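Section 4. Setting up storage locations and item records

Pathirana does not accept item records until at least one location exists. Complete steps 1 to 4 before importing a spreadsheet.

1. Sign in with an administrator account and open Setup, then Locations.
2. Select Add Site and enter the site name as it should print on labels (for example, Filundale). Names longer than 19 characters wrap to a second line.
3. Add rooms, then shelves. A shelf cannot be moved to another site once items are assigned to it.
4. Select Save. The location list refreshes and the Import button becomes active.

Note: An import file may hold up to 224 rows. Split longer files and repeat the header row in each.

Caution: Deleting a room also deletes its shelf codes. Labels already printed from those codes will not scan – export the list first.

4.1 Items and components

Each item takes one parent record and any number of component records. Use a component record when a part can leave its parent and be stored or issued separately. In a desktop computer, the processor and the motherboard therefore get separate records. The Dell board shown with its processor out and the socket's load plate raised would have its processor set to Removed, with the location left as the parent's while the chip is still in the case. Change the location only when the part goes to a shelf – error 123 means the shelf code was entered without its room. 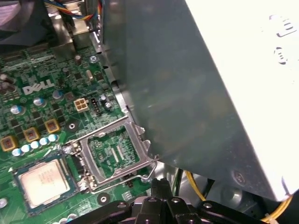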